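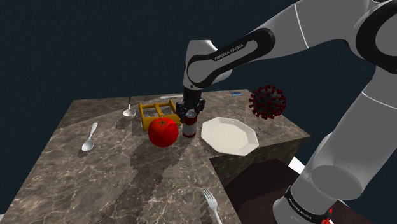 Sevusness cell, side view. Gripper over the can, plate at right.

December, cell notes, can-to-plate task

Started 9:20. Job for today: find out why the simulated cell drops the can on release, clean up the wrist camera offset, and get the scene file back into a condition where someone else can load it.

State on arrival. Scene loads from Kuruc without errors. Two warnings in the load log, both for missing mass on the cutlery. Arm homes correctly. Gripper opens and closes on command but the left and right fingers do not reach the closed position on the same step. Last full batch on Lallby was 772 episodes. Most of the failures are tagged "release", a few "approach", and the rest have no tag. The untagged ones are a logging problem and are covered further down.

Finger timing

Plotted commanded against measured position for both fingers over one close. Left lags right by several steps at the start of the motion and catches up before contact. Steady state is fine. Checked gains first and they match. Checked joint damping next and they do not match: the left drive joint still carries the damping from the old hand file, which was overwritten on one side when the model was merged. Copied the right-hand value across, reloaded, repeated the close with nothing between the fingers. The traces overlay.

Repeated with the can. First contact is now on both sides within one step. Before the fix the right finger touched first and pushed the can sideways before the left got there. That push explains the "approach" tags, or at least the ones I replayed.

Did not touch the force limit. It is set conservatively and I would like one change per run.

Physics step

Found the step rate at 800 Hz in the cell file and 1,000 Hz in the Lallby job template. The template wins at run time, so the batches were run at 1,000 and everything tuned locally was tuned at 800. Set both to 1,000. Contact stiffness was left as is. The can chatters slightly less in the grip at the higher rate, visible in the contact force trace but not in the renders.

Removed the rate from the job template entirely so that it can only be set in the cell file. If a job now fails with "no step rate", the cell file is too old. Pull a new one. Do not put the line back in the template.
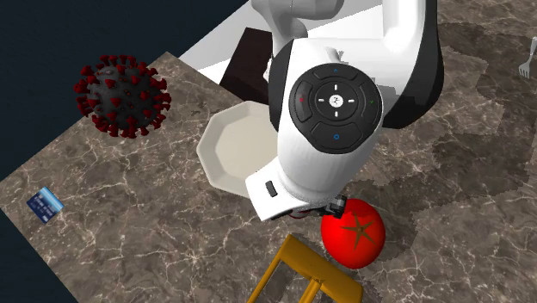

Štefánia Vaněk
Simulation and cell maintenance, Gulside

Plate geometry

The release problem was not in the gripper. The plate visual mesh has a recessed center and a raised, faceted rim. The collision mesh was a single convex hull, so physically the plate was a solid block level with the top of the rim. The can was being released at a height computed from the visual mesh, which put its base inside the hull by a few millimeters. Solver pushed it out, can jumped, can went over.

Replaced the hull with a decomposition: one flat piece for the base, one piece per straight side of the rim. Checked by dropping a test sphere on a grid of points over the plate and logging the rest height. Base is flat everywhere. Rim pieces meet at the corners with no gap large enough to catch anything. Load time went up slightly.

Release height is now taken from the collision mesh. One source for both would be better still, but that means changing the Kuruc exporter and I am not doing that in the middle of a repair.

Same check on the orange rack. It was already split into separate bars, and the openings are open in the collision view as well. No change.

Hand clearance

With the arm folded down beside the tomato, the hand housing passes over the plate rim and the fingers end up right against the tomato. The planner accepts this pose because the tomato was listed as a soft obstacle with zero margin. I set a small positive margin for the tomato and for the virus model. The spikes on the virus model are in the visual mesh only; its collision shape is a plain sphere fitted to the core. I enlarged the sphere to take in the spike tips. It costs a bit of reach near the back of the counter, which this task does not need.

Swept the forearm through the approach with the new margins. No collisions reported on the plate side. Coming in from the tomato side the planner now takes a longer route and sometimes times out on the first attempt. Retry count was 1. Set to 2. Timeouts went away in the local runs.

Wrist camera

The camera offset had been entered in the hand frame but was being read in the flange frame. Error is a rotation about the tool axis, so the fingers still showed up in the image and it looked plausible. It only became obvious when I projected the fingertip positions into the image and they landed off the fingers. Converted the offset, projected again, and the points fall on the tips at open, half open and closed.

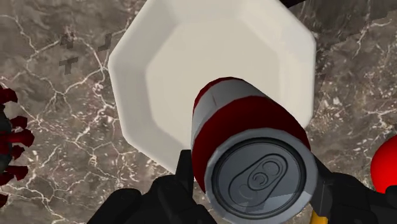

Wrist camera, can between the fingers, plate behind.

Field of view left at the old value. With the can gripped, the lid takes up a large part of the lower half of the image and the near edge of the plate is hidden behind it. Anyone estimating plate position from this camera should do it before the grasp and hold the estimate. The side camera keeps the plate in view and can be used as a cross-check.

Shadows have a stepped edge in all views. Shadow map resolution is low on purpose to keep render time down on Lallby. Not a fault, please stop filing it.

Logging

Untagged failures: the tag is written in the release callback. When an episode ends before release by any path other than a timeout, the callback is never reached and the field stays blank. Added a default tag, "ended early", written at reset and overwritten later if anything more specific applies. Old logs are not being repaired.

Also set masses on the spoon, fork, knife and ladle. Load log is clean.

Check run

Short local batch after all changes, started 14:40. Fingers in time, can placed on the base of the plate, upright at the end of the episode in the runs I replayed. Full batch queued on Lallby for tonight, over 1,000 episodes, same seeds as the earlier batch for the first part so the two can be compared line by line.

Open items

- Exporter should write one height reference for visual and collision meshes.
- Force limit on the gripper, to be looked at once tonight's batch is in.
- Can friction value has no source noted. Find out where it came from or measure one.
- The blue packet near the back of the counter is still a static body. Fine for this task, wrong for the next one.
- Old hand file is still in the Sevusness folder. Move it out so it cannot be merged again.

Cell file saved and checked in 16:05. Previous version kept under the old name until the batch has been read.

Gulside Simulation Notebook | Contact: cell maintenance desk | © Gulside | Back to top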